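So the kitchen set is finally under way! I've been promising this since April, and now I spend most evenings steering a simulated arm around a simulated kitchen -- same cupboards, fresh benchtop clutter -- and saving the good runs for Stemura to learn from.

The target is 70 demos per task, and the mixer one is sitting at 15. It's slow going. I drive with the little hand controller from Huromow, and my first 11 tries were so wobbly I binned the lot (no learner deserves to pick up my bad habits). 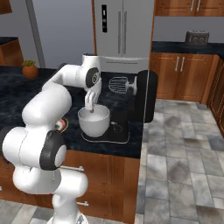
Mixer task, gripper fingers down in the bowl, whisk sticking out to the side.

What I like about this one is how many ways you can come at the bowl. I've been mixing it up on purpose, high over the top one time, lower and flatter the next, because last time I did every run the same way and the arm got hopelessly lost whenever the bowl shifted a bit.

I'm keeping 2 layouts for now, Luo and Okell, and Okell is the fiddly one. More on that once I've had some sleep and my thumbs have recovered.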